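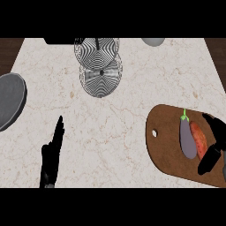 Hello again from the Shibata Street kitchen, and thank you for being patient with me while I got this written up. The second round of the preserving classes wrapped up in May, and I promised Fumiko Kikuchi at the Bidden Fund that you'd have something from me before the summer schedule starts. The big decision since my last update was what to do for work surfaces. I went back and forth on it for weeks, and where I've landed is pale stone with tan veins running through it, against dark brown wood. I know the original budget said stainless. I priced both, and with the secondhand dealer Chie found us, the stone came in under the line you approved, so no extra money is being asked for on that front. We do have to be careful with lemon juice and vinegar on it (in a pickling class, I know, I know) so everybody gets a big cutting board and a tray to work over.

Now the classes themselves. We had 40 people sign up for the spring round, which was every place we offered, and the waiting list was long enough that I stopped adding names to it. I'd planned on a beginner track and a slightly harder one. By the second week I had folks from the harder track asking if they could sit in on the beginner one, because Chie Tanabe was teaching it and word had gotten out about her plum session. So we merged them for the last stretch. It made for a crowded room and a lot of noise, and I'd do it again, but with a second stove.

Chie's hours are the part of the budget I got most wrong. I'd written her in for teaching time only and left out the prep, and prep for a jam class is enormous. Somebody has to wash the fruit, sort it, throw out the bad ones, sterilize the jars and test the recipe on our stove, which runs hot on the left. She did most of that on her own time in the first month before I caught on. I've since paid her for it out of the money set aside for printing, and we've been making do with handouts from the office copier. They look a little gray but people take them home and use them, judging by the sticky ones that come back.

Jars! We bought 600 in the winter and I thought that would carry us through to fall. We have 300 left. Some of that is good news, people really are finishing their batches and taking them home, and some of it is that I didn't think about the jars that never come back. We put out a return crate by the door and it's been slow to fill. I'd like to try a small deposit in the next round. Fumiko, you mentioned another grantee had done that with seedling pots and I'd love to hear how it went for them.

The sign-up system is still giving me fits. We moved over to Wimik because it was free for groups our size, and for the first week it was lovely. Then it started sending reminder messages at 4 in the morning. One of our students drove over in the dark thinking class had been moved. I've turned the reminders off entirely and I just call people, and that takes up most of an afternoon, but I do find things out that way. Two of the ladies told me on the phone that they couldn't do evenings anymore because of the bus changes, and I would never have gotten that from a form.

On fruit supply, the Dosovov orchard has been wonderful. They gave us seconds at a very low price all through last fall and they've said yes to apples and pears again. What they can't do is deliver, so I've been driving out there in my own car. It's a long trip with the windows down because of the wasps. I'm not asking for a van. I am asking whether mileage can come out of the general line, since I didn't budget for any and I've got a shoebox of gas receipts.

A few things didn't happen. The teen session got two sign-ups and I canceled it. I think I scheduled it on top of track season, so I'll try again once school is out. The recipe booklet isn't done either. I have most of the recipes typed and about half of them disagree with each other on headspace, and Chie wants to check every one before her name goes on it. She's right, so it'll have to be a winter project.

For the next round I'd like to keep the class size where it is, pay Chie properly for prep from the start, and add one morning class for the people who can't get home at night. I've put the revised numbers on the sheet that goes with this. The only line that goes up is teaching, and printing comes down to cover a good piece of it. If you want to come by and see a class, pear week is the one to pick. Bring an apron, and call me first so I can save you a spot near the window.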